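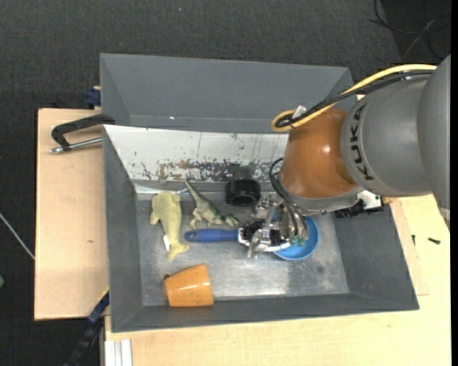
According to Gaëtan Renaud, the notice letter in the Gautier matter went out too early, before we had the clinic records, and he would have held it another week. Fair enough. I still think the date of the fall mattered more than a complete file, and the letter says in its first paragraph that records will follow.

May, 9:20 a.m. Records from Carneck came in, 676 pages. The first 47 are billing only. The treatment notes start after that and are out of order, with the physical therapy visits split into two runs. I am putting them in date order before anyone reads them for content.

Points so far:
Knee complaint appears at the first visit. Back complaint does not appear until the third. The other side will raise this.
One note gives the wrong leg. Ask the clinic for a correction, in writing.
Prior injury from a warehouse job is mentioned once, no dates. Need to ask Gautier directly.

2:40 p.m. Call with the adjuster for Grudalard. They want to put 40 percent of the fault on our client for using the side steps. I said we would answer after we see the maintenance log for the steps. The adjuster did not say whether there is one. Draft request is in the shared folder, please check the wording on "handrail" – the lease calls it a guardrail.

Emlyn Penry has the damages sheet. Lost wages are done except for overtime, and the pharmacy receipts are still missing for the last 20 days of treatment.

To do: wage letter from Cloltia, lease copy with all the attachments, second witness (phone number in the file is dead). Gaëtan wants to see the next letter before it goes.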